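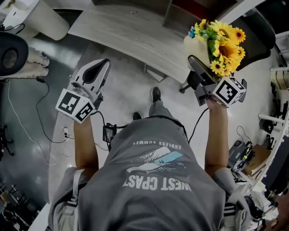
Ulledwood Allotments and Gardens Board > General growing > Sunflowers in pots, worth it or not?

marshpost
I've got a paved yard at the back in Wistville and no border to speak of. Last year I put three dwarf sunflowers in a plastic pot by the back door and they reached my knee, flowered for a week and went brown. My neighbour says pots are a waste of time for sunflowers and I should stick to geraniums. I'd like to try again. What size of pot, what compost, and when do people start them off round here?

Asmaa Farouk
Dwarf ones are fine in pots if the pot is deep enough. I use old builders' buckets with holes drilled in the bottom, one plant to a bucket. Three in one pot was probably your trouble. They take a lot of water once the buds show, and a small pot dries out by lunchtime in July.

I sow late April on the windowsill and put them out at the end of May. Earlier than that and they go leggy.

tom_b_plot77
Plot 77 here. I disagree about the windowsill. Sunflowers hate having their roots messed with. Sow them straight into the final pot in the middle of May, two seeds, pull out the weaker one. Mine caught up with my sister's windowsill ones by the end of June and had thicker stems.

Asmaa Farouk
Depends on your slugs. Anything I sow outside in May is gone by the morning. If you start them in cardboard tubes you can plant the whole tube and the roots don't get disturbed.

tom_b_plot77
Cardboard tubes go mouldy. I've tried them twice.

Asmaa Farouk
You're overwatering them then.

marshpost
Thanks both. I do have slugs, they come up from under the decking next door. What about compost? I used the cheap stuff from Metwally last time, the 3 for 2 bags.

Sylvie Lévesque
The cheap bags are all right for the bottom half of the pot. I mix mine with garden soil, two parts compost to one of soil, because straight compost goes like a sponge that won't take water back in once it's dried. Then a tomato feed every week from when the buds form. Gomex do a liquid one which is as good as the dearer sorts. Don't feed early on or you get all leaf.

Also put something heavy in the bottom. A sunflower in full leaf is a sail and a light pot will be over in the first wind. I use half bricks.

keithw
Bricks in the bottom take up root space. Stand the pot inside a bigger heavy one instead, or tie it to a drainpipe.

Sylvie Lévesque
Fair point for a small pot. In a deep bucket half a brick makes no odds.

dilly_d
Can I ask what varieties people grow? I bought a packet marked dwarf and they went past the kitchen window.

tom_b_plot77
Look for the height on the back of the packet. "Dwarf" on the front means nothing. For pots you want something that stops below 90 cm. I had one lot that were meant to be 60 and the tallest was 91, which I could live with.

If you want more than one flower per plant get a branching type. The single-headed ones give you one good bloom and that's your lot.

Asmaa Farouk
Agree with that. Branching ones flower for longer, and if you cut the dead heads off they keep going into September. Leave a few heads on at the end for the finches.

keithw
Or do what my wife did and buy artificial ones. No watering, no slugs, they've been on the landing since December.

dilly_d
They fade though. My mum's went nearly white on a south-facing sill.

keithw
Ours are out of the sun. A wipe with a damp cloth now and then and they're fine.

tom_b_plot77
Wrong board for that, Keith.

marshpost
I'll stick with real ones for another year. Plan is four buckets, one plant in each, compost and soil mix, started in tubes on the sill, plus one sown outside to see who's right. Does anyone know where to get buckets cheap?

Sylvie Lévesque
Ask at the chip shop on the parade. Their mayonnaise tubs are a decent depth – wash them out twice, the smell hangs about.

Asmaa Farouk
And drill more holes than you think. I do eight in the base and a few low down on the sides.

marshpost
Will do. I'll post again when they're up.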